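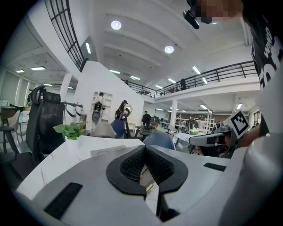
Plants in the Workroom: Handout for Session 3

Reading time: 14 minutes
Last updated: September 16, 2018

Evening course in indoor gardening, Belton Adult Learning
Course leader: Bronisława Witkowska

In the last session we spoke about windows and how to judge the light in a room at home. Tonight we go to rooms which are used by many people: offices, workshops, classrooms, waiting rooms. The plants are often the same ones, but the conditions are different, and most of the questions which I receive by post from former students concern exactly these rooms. Please keep your light notes from Session 2 beside you, you will need them for the exercise at the end.

1. What is different in a shared room

At home one person usually decides about the watering. In a shared room there can be five persons who water, or there can be none. Both situations kill plants, but the first one kills them faster. Before you choose any plant, ask who will hold the watering can, and write down the name.

The second difference is the calendar. A workroom is empty at night and often for long holidays, with the heating turned down and the blinds closed. A plant that is happy in a living room in November can stand in a cold and dark office for many days in the same month. Ask about the heating hours before you buy anything.

The third difference is the furniture. Tables in workrooms are moved, wiped with cleaning products, and covered with equipment and boxes. The plant must live at the edge of all this. It needs a pot which does not fall easily and a saucer which does not leak.

2. Light, measured in a simple way

We use again the shadow test. Hold your hand 30 centimetres above a sheet of white paper, at the place where the plant will stand, in the middle of the day, with the lamps off.

- Shadow with sharp edges: bright light. Suitable for succulents and most herbs.
- Shadow with soft edges, but you can still count the fingers: medium light. Suitable for most leafy plants.
- A grey stain without fingers: low light. Only a small group of plants will accept it, and they will grow slowly.
- No shadow: do not put a living plant there.

Then repeat the test with the lamps on. Ceiling lamps do help, more than the older books say, if they burn for the full working day. They do not replace a window for plants with coloured or patterned leaves. These plants will slowly turn to plain green, and some students have written to me that the shop sold them a wrong plant. The plant was right, it only needed more light.

A pale table under the plant reflects a little light to the lower leaves. The effect is small, but on a dark table the underside of a trailing plant becomes bare sooner. I have seen this many times in the same room with two cuttings from the same mother plant.

3. Choosing the plant

For a first plant in a shared room I recommend one of the trailing climbers which are sold under the name pothos. The botanical name is Epipremnum aureum. It has had several other botanical names, so do not be worried if your label shows another one. It accepts medium and low light, it shows clearly when it is thirsty, and it roots in a glass of water. If somebody breaks a stem with a chair, you have a new plant.

The weak points must also be said. The leaves and stems are harmful if they are eaten, and the sap can irritate the skin. In a room with small children or with animals, choose a spider plant (Chlorophytum comosum) instead. It is not as patient in dark corners, but it forgives dry soil because of its thick roots.

Other possibilities, with one remark for each:

Aspidistra. Very slow, very strong. Expensive if you want a big one.
Sansevieria. Water it much less than you think. In winter, once in a month is often enough.
Peace lily. Falls down like a wet cloth when it is dry and stands up again after watering. Also harmful if eaten.
Ferns. Beautiful in the shop. In heated rooms I do not advise them, except in a kitchen or a washroom with a window.

Róisín Mac Mathúna, who taught this course before me, always added the rubber plant to this list. I have taken it out. It loses leaves after each change of place, and in a workroom the place changes often.

4. Where on the table

A corner is better than the middle. In the middle the plant is in the way of arms and papers, and sooner or later it is moved to the floor and forgotten. On the corner at the back it can stay for years.
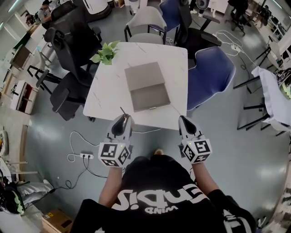

Fig. 1. Leafy green plant at a table corner, with the working area left to other things.

Let the leaves go towards the back edge or towards the side where no one sits. If there is a wall behind, leave a hand's width of free space for the air. If there is a radiator behind, choose another corner. Warm air which rises directly through the leaves dries the tips, and brown tips do not become green again.

Turn the pot by a quarter each time you water. The growth follows the window, and without turning you will have a plant with a beautiful side for the people in the street and a bare side for you.

The saucer deserves some attention. Unglazed clay saucers look good, but they let water through slowly and leave a ring on stone and on painted wood. Use a glazed or plastic saucer, or put a cork mat with a sealed underside. After watering, wait for a quarter of an hour and then pour away what is standing in the saucer.

5. Watering in a room with many hands

The rule is one plant, one person, one replacement person. Put both names on a small card at the pot. I know that it looks a little strict, but it works better than a list on the door.

The responsible person does the finger test: put a finger into the soil to the second joint. If it is dry there, water until it runs from the bottom. If it is still moist, do nothing and come back in some days. Small daily drinks are bad, they wet only the top and the roots below stay dry.

Tap water is acceptable for all plants in this handout. Let it stand until it has the temperature of the room. Cold coffee and tea are not a fertiliser. Milk in particular will smell, and it brings the small black flies about which Keabetswe Mtshali will speak in the next session.

Before a closing period, water well on the last working day, move the plant one metre away from the window, and do not feed it. A pothos in a medium pot will stay in good condition for up to three weeks like this. For longer times, use a wick: a piece of thick cotton string with one end in the soil and the other end in a jar of water, which stands a little higher than the pot. Test the wick at home first. Some strings are treated and do not carry water at all.

6. Dust

Dust is more serious in workrooms than at home, especially where paper, fabric or plaster is handled. It lies on the leaf and takes away light. Wipe large leaves with a damp cloth, with one hand under the leaf as a support. For small leaves, take the plant to a sink and use a weak shower of lukewarm water. Cover the soil with a plastic bag before you do it.

Do not use leaf shine sprays. They close the pores and collect more dust afterwards.

7. When something goes wrong

Yellow leaves at the bottom, soil wet: too much water. Stop, and look if the pot has a hole.

Yellow leaves at the bottom, soil dry: too little water, or simply age. One old leaf now and then is normal.

Long stems with big distances between the leaves: too little light. Move the plant and cut the long stems back to just above a leaf. Put the cut pieces in water.

Brown, dry tips: dry air, heating, or too much fertiliser. Trim them with clean scissors following the shape of the leaf.

Black spots which spread quickly: usually cold together with wet soil. Remove the leaves, keep the plant warmer and let the soil dry.

Sticky drops on the table under the plant: look for scale insects along the stems. Separate the plant from the others the same day and bring me one leaf in a closed bag.

8. Exercise for the next session

Choose one shared room which you can visit two times. Draw a simple plan with the windows, the radiators and the tables. Do the shadow test at two places, once with lamps and once without. Then propose one plant and one place, in not more than half a page, and write who should water it. A drawing by hand is enough.

Torunn Sundqvist and Ekrem Şimşekoğlu from the last group have kindly allowed me to show their plans. You find both of them in the folder at the front desk. Please look at how they marked the direction of north, many of you forgot this in Session 2.

Cuttings for those who want one will be on the side bench in Room 663. Bring a jar with a narrow neck, so that the leaves stay above the water.

Contact: leave a note for B. Witkowska at the front desk | © Belton Adult Learning | Back to top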